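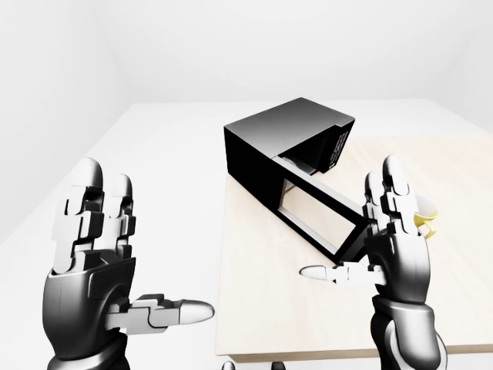
Ticket 507
Product: Keltamier tabletop internet radio
Subject: Stream stops in the evening, comes back by itself
Opened by: Su-bin Hwang, Getcombe
Opened: 29th June
Status: Solved

Original message

Hello, and thank you in advance to whoever picks this up. I bought the Keltamier radio last winter, mostly so my mother could listen to her Korean stations when she stays with us, and until this spring it was a joy. Now the sound stops in the evening. The display says "Buffering," the little ring goes round, and after a few minutes the station either comes back or the radio gives up and goes to the menu. Mornings are perfect! I can have the news on from breakfast right through to lunch and never lose a word. It only started when our internet company swapped out the old router for a new one, but they tested the line and say it's fine, and my laptop and the TV don't have any trouble at all in the evening. I have turned the radio off and on more times than I'd like to admit. I have not done the full reset yet. The manual says it wipes the presets, and there are a lot of presets (my mother is particular), so I'd love to keep that as the very last thing we try.

Reply from Ukness Support

Hello Su-bin, and thanks for such a clear write-up, it saves us both a lot of back and forth. Please hold off on the reset, you're quite right to be wary of it. Could you let us know the following when you have a moment?

The firmware version, under Menu, System, About.
The signal bars on the radio while it's playing well, and again while it's buffering.
How far the radio is from the router, and what's in between.
Whether the same station drops every time or whether it happens on all of them.

One more small thing that's easy to try: when the sound next stops, leave the radio alone for a bit. If you switch stations while it's buffering, the log starts over and we lose the part we'd like to read.

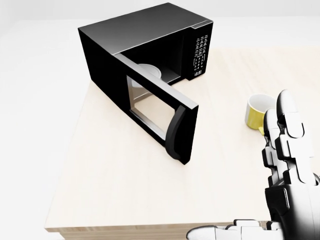
Reply from Su-bin Hwang

The radio shows four bars when it's happy and one or two when it isn't, so you may be on to something with the signal. I had assumed it was the stations, but it does it on all of them, the big ones and the tiny ones. Firmware is 5. The router is 18 feet away in the hall, with one ordinary inside wall between them. I read on a forum that a microwave can upset Wi-Fi, and I'd like to cross that one off before anyone asks. Ours is the black one with the little white-labeled buttons up the side, and you can leave it with the door wide open, which it can't very well cook with, and sit there listening to the radio drop out all the same. I did exactly that last night with a cup of tea. The clock on the radio kept good time through the whole thing, if that tells you anything.

Reply from Ukness Support

That is a very good test, and yes, I'm happy to leave the microwave out of it. The radio's clock doesn't tell us much, sadly. It asks for the time when it wakes up and then keeps its own count, so it will look right even when the connection is gone.

The bars are the useful part. Going from four to one in the same spot usually means that either the radio has moved to a different Wi-Fi band or the router has changed channel. New routers like to do both without asking, and they tend to get busy about it in the evening when all the neighbors come home and the air gets crowded. The Keltamier only uses the older 2.4 band. If your router is set to pick its own channel, could you log in and write down which channel it's on in the morning, and which one in the evening? The address and password should be on a sticker on the bottom of the router.
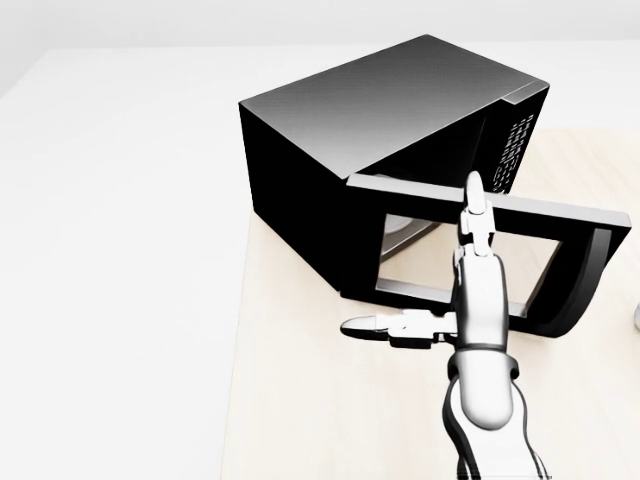
Microwave on the table with its door open.

Reply from Su-bin Hwang

It took me two evenings to find the right page, I'm afraid. The new router's menus are lovely to look at and hopeless to get around in, and the channel was hiding under something called Advanced Home. But here we are! In the morning it was on channel 11. When the radio dropped out I ran to look and it had moved itself to 13. I ran back, and the radio was on one bar. Then it went back to 11 by itself and the station came on as though nothing had happened. I also noticed the router's name is the same for both bands, "Yin," which is what we called the old one too. Is that a problem?

Reply from Ukness Support

You've cracked it, and I hope you don't mind if I pass your notes around the team. Your radio is set to the North American region, where it only listens on channels up to 11. When the router wanders off to 13 the radio simply can't hear it anymore. The one bar you see is most likely a leftover reading from before the move. The router appears to be set to a different region, which would be worth mentioning to your internet company so they can correct it at their end.

In the meantime, on that same Advanced Home page, change the channel from Auto to 11 and save. Your router will restart, so warn anybody who's in the middle of a movie. The shared name is fine and you can leave it just as it is. Your presets won't be touched by any of this.
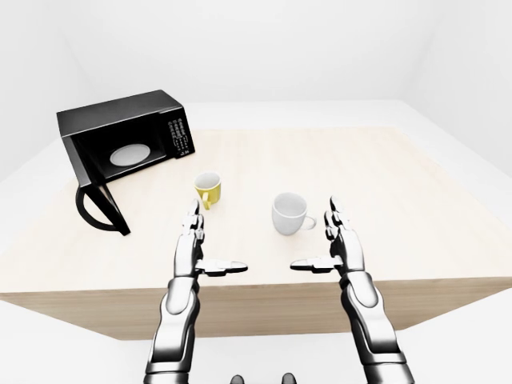 Category: Home audio / Wi-Fi and streaming

Reply from Su-bin Hwang

I waited a few days before writing so that I wouldn't speak too soon. Not one dropout! We had the radio on all through supper every night, and my mother, who arrives properly in July, had me hold the phone up to it so she could check her favorite station was where she left it. The internet company changed the region yesterday and were very nice about it. Should I put the channel back to Auto now, or leave it alone?

Reply from Ukness Support

So glad to hear it. With the region corrected you can go either way, and the radio should follow along. If it were my house I'd leave it on 11 until after your mother's visit and play with it later. I'm marking this one as solved, and if anything changes just reply to this same ticket and it will open up again with all your notes in it.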